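Progress note, clothing room, September
To: Ayana Berhe
From: Cinzia Leone

Sorry this is short, we're mid-sort and I've got a delivery at the door. Numbers first then the rest.

Items in since last report: 892. Sorted and folded: 708. Set aside as not fit to give out (stains, holes, stretched necks): 90. Remainder is still in bags along the back wall, mostly kids winter stuff, will get to it once the tees are done.

Folding. We've moved everyone to the one method, the Manninen fold, sleeves in, then thirds, collar facing out. Before that every shift had its own way and the shelves looked it. Tapio wrote up a half page on it and it's taped inside the cupboard door. T-shirts are the slow part. Jeans and towels more or less look after themselves, tees slide about and the thin ones won't stay square. Give it a shake first, hold at both sides, lay it down front side down, smooth out, then fold. Skipping the shake costs more time than it saves. 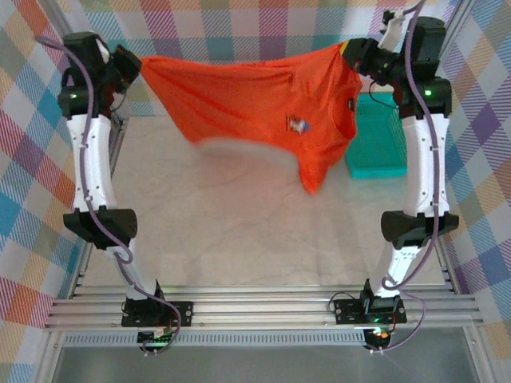 Baskets are working better than the cardboard boxes did. You can see into them, they stack alright and they wipe clean. Would like more of the same in the next order if the budget line allows. Dzintra priced them through Brurkitz and they come to $254 delivered, quote to follow when I find it.

Colours. We tried sorting by colour as well as size and have dropped it. Looked lovely, took forever, and people coming in ask for a size. Bright shirts go in with everthing else now. Logos are fine unless it's a workplace uniform, those go in the set aside pile.

Still outstanding:
- size labels for the top two shelves (Yurani has the label maker)
- second lamp for the folding table, gets dim by 4
- somewhere to send the 90, the rag place hasn't rung back
- shelf on the left still leans, Tapio has looked at it, needs a longer bracket

Spending is inside what you approved, only the lamp and baskets are extra and I havent ordered either. Need a yes or no from you on both by Monday please, Brurkitz only hold the price a week.

Winter coats will be in the next report, haven't opened those bags yet.

Cinzia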